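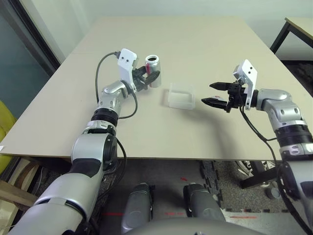 Slide 1. Head camera view, left gripper closed on the can, right gripper open beside the tray.

Speaker notes - Keabetswe Cele
Talk title: One clock, two arms: what we changed in the Gandbridge control stack

Leave the title slide up while people sit down. Start when the chair nods.

Good afternoon. I work on the control software at Denevley, mostly the part between the policy and the motor drivers. We call that part Gandbridge. I'm going to talk about timing, then about how we split the work between the two arms, then about the replay tool. There are 20 slides and I will skip some if we run short.

Point at the can. The picture is what the policy gets from the head. The can is upright and the fingers are closed around it. The plastic container is the other object we care about. It is clear and frosted, which makes it hard work for the perception side, and I'll come back to that on slide 9.

Slide 2. The old loop
Each arm had its own process and its own clock. Commands went out when they were ready. For single-arm tasks this was fine and we ran it that way for a long time. With two arms in one workspace, the left could be acting on a newer image than the right.
Say clearly: the arms were both following their plans correctly. The plans were made from different moments.

Slide 3. Log extract
Two columns, left arm and right arm, image stamp against command stamp. Let them look at it. The row in bold is the one where the right arm starts closing on a container position that the left arm's process has already thrown away.

Slide 4. The new loop
One process now owns the clock. It takes an image, stamps it, and hands the same stamp to both arm planners. Neither arm may send a command with a stamp the other has not seen. If one planner is late, both hold their last position.
Somebody will ask if holding makes the motion jerky. It did at first. We now plan a short stretch ahead and play it out while the next one is being worked out, so a late answer usually costs nothing you can see.

Slide 5. Collision checks
Keep this short. We check arm against arm and arm against table at every planned step. The cables are not in the model. A cable that loops out from the wrist takes up real space and we treat it as a fat cylinder around the joint, and that is crude. Iwasaki has a better version on a branch. It is not merged.

Slide 6. Who moves first
The planner gives each arm a role for each stage of the task: hold, move or wait. Only one arm may be in the move role inside the shared zone over the middle of the table. Show the zone drawing. We tried letting both move with a distance limit and spent most of December on deadlocks, where each arm waited for the other to get out of the way. The roles are less clever and we have kept them.

Slide 7. Results
We ran 600 trials of the can task on the new loop. 526 finished without a person stepping in.
Do not read out the whole table. The column to talk about is the one headed "stale", which is failures where the arms disagreed about the time. It is now zero, by construction, and I would distrust the number if it were anything else. The failures left are mostly grasp failures and perception failures.

Slide 8. Grasp state
Finger position alone doesn't tell you there is something in the gripper. A thin-walled can gives a little when squeezed, so the fingers go past the width we expect. We compare motor current with finger position over a short window and report one of three states: empty, holding, unsure. Unsure stops the stage from advancing. Before, the code only had empty and holding, and it picked one.

Slide 9. Clear plastic
Go back to slide 1 for this if the projector is behaving. The container has low walls, you can see the beige table through the idea of it more than you see an edge, and the right arm throws a faint shadow close by. Our first segmenter liked shadows. It would pull the outline towards the dark patch and the grasp point went with it.
What helped was training images with moving shadows, plus a plain rule that the outline may not change size between two stamps. If it does, we keep the old one and ask for another image.
What did not help was a bigger network. Say so, people ask.

Slide 10. Replay tool
The part other groups may want. It is called Rornodside and it plays a logged run back through the current software, with the stamps as recorded. You can swap one piece, say the segmenter, and see where its output parts ways with the log.
We have 2,855 logged runs in it. Every change to the planner or the segmenter goes through a nightly replay before it goes near an arm.
Limit to mention: replay is open loop. Once the new code would have moved differently, the images after that point no longer match. The tool marks that point with a red line and greys out the rest. Please don't quote figures from the grey part. We did it ourselves once in a progress report.

Slide 11. Demo clip
Runs by itself. If there is no sound, that's correct. Talk over it: left arm in hold, right arm in move, then the role swap.

Slides 12 to 18. Spare
Message formats, planner settings, segmenter training details. Only for questions.

Slide 19. Open work
Cable model, as above. Restarting a stage after unsure without going home first. Getting the replay start-up time down from 7 minutes, most of which is unpacking images.

Slide 20. Thanks and contact
Leave up during questions. If asked about releasing Rornodside: the log reader is ready to share, the viewer still needs our internal message library and will have to wait.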